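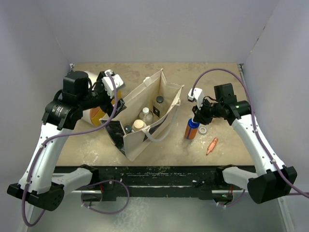
Two arms, one bag, bottles going in. Club bench, November.

suominen_fan
Our club entry for the packing challenge, for anyone following along. Rules say load the bag with both arms and don't tip it over. We've recorded 100 demos so far and want 800 before we train anything.

gritbin
I'll be the grump. What does 800 get you that 100 doesn't, if the bag always stands in the same spot? You'll have a very expensive way of memorising one table. Our team did that with Mirlow and it fell apart the minute a judge nudged the bag.

TToivonen
Tyyne Toivonen here, I help out with the students. The bag does get moved between runs, gritbin. I agree they should turn it more than they do. I don't agree that 100 is plenty.

gritbin
Then show me it at an angle.

suominen_fan
Fine, have an angled one. 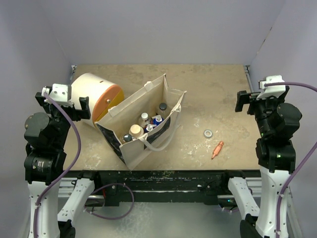
lultach
Do both arms have to touch every bottle to score?

suominen_fan
Only the bag load is scored, so one arm can do all the lifting as long as the other one moves at some point in the run.

gritbin
So the second arm can wave and you still get the points. Great rule. Who wrote that?

flitia_kid
Same people who gave us 11 pages on cable ties. I kind of like it though, our left arm is useless and we'd be out otherwise.

gritbin
That's my whole complaint, kid. It's meant to be a two-arm event.

TToivonen
Take it up at the rules meeting. I've favoured a handover bonus since last year and got 5 votes for it.

gritbin
I'll believe any of this when I see a full run with no cuts in the video. Colour me unconvinced till then.

suominen_fan
Uploading one tonight if the wifi holds.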